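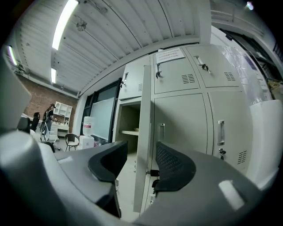
Goltcombe, April

Chapter 6
Lockers and Personal Storage

Before you start
By the end of this chapter you should be able to match a locker to the person and the job, set up a key register, and carry out a routine check of a locker bank. You will need your copy of the site plan from Chapter 2.

Most workplaces give staff somewhere to lock away a bag, a coat and a change of shoes. The usual answer is a bank of metal lockers like the light grey one that opens this chapter, with compartments in two rows and the keys left hanging in several of the doors. A bank like this takes up little floor and needs no power. What it does need is someone to look after the keys.

6.1 Keys in doors
There are two common ways of handling keys. Under the first, a locker is issued to one person for as long as they work at the site, and the key goes home with them. Under the second, an unused locker keeps its key in the lock, and whoever arrives takes any free door for the shift. The second system is known as open allocation. It suits sites with casual staff, but keys go astray more often and the register must be checked at the end of each shift.

Edeltraud Wendt managed the change rooms at the Tabrizi cannery for 14 years and used both systems. Her register was a ruled exercise book with one line to a locker. Each line gave the locker number, the key number, the name of the holder and the date of issue. Spare keys were kept in a steel cabinet in another part of the building. We return to her register in Section 6.4, where you will draw up one of your own.

A tag on a key should carry the locker number and nothing else. Do not write the name of the firm or the street address on it.

6.2 Ventilation
Damp clothing shut in a steel box will smell by the next morning and may grow mould. Ventilation slots let some of that moisture out. Look for them on the doors when you inspect a bank, and make sure stickers and posters have not been put over them. In wet trades, slots alone are seldom enough and a separate drying room should be provided.

6.3 Notices
Rules for use should be posted on or beside the lockers, on a single sheet, in type large enough to read while standing. State who may use the lockers, what may not be stored in them, and whom to see about a lost key.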